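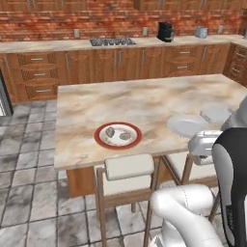 3.2 Setting up and looking after the simulated kitchen cell

Figure 2. The Tiltwood kitchen as used for the plate-transfer task, with the arm over the island and the gripper just above it, near the white oval plate.

We should like to spend a little longer than is usual on how the cell is set up, for the simple reason that most of our early trouble came from there and we would be glad to spare other groups the same weeks of head-scratching. The cell was built in Tiltwood, our in-house scene library, and runs on the Viver physics engine. The layout of cabinets, cooktop and worktops stays the same from one episode to the next. What changes is the dressing of the island: which plates are put out, where they lie, and what small pieces of food are set on them. In Figure 2 the food is on the round plate with the red-orange rim and the oval plate is empty, and this pairing is the one we use for all the timing runs in Section 4.

The first job in setting up is to place the base of the robot. It has to stand close enough to the island for the gripper to reach both plates, and yet the links must be able to swing without brushing the bar stools, which are full collision bodies in our version and quite unforgiving. We settled on the base position by trying 300 random placements and keeping the one with the fewest failed reach plans. It is a crude method, we admit, but it served us well and we have not felt the need to improve upon it.

The second job is the gripper. Both fingers are driven by one command, and the contact stiffness of the finger pads has to be set by hand. If it is too high, a thin piece of food is flicked off the plate as the fingers close; if it is too low, the piece sinks into the pad and stays there after release. We tune this value on the flattest item in the set first, and then check it against all the others.

Looking after the cell is mostly a matter of patience. After every 600 episodes we reload the scene from disk, as small errors in the joint zero positions otherwise creep in and the gripper begins to hover a touch too low over the worktop. Before each reload we save the joint log, and afterwards we run six short reaches to fixed points on the island and compare the readings with those stored in August 2023, when the cell was last fully rebuilt. Should any reach be out by more than the tolerance in Table 1, we repeat the base placement from the beginning.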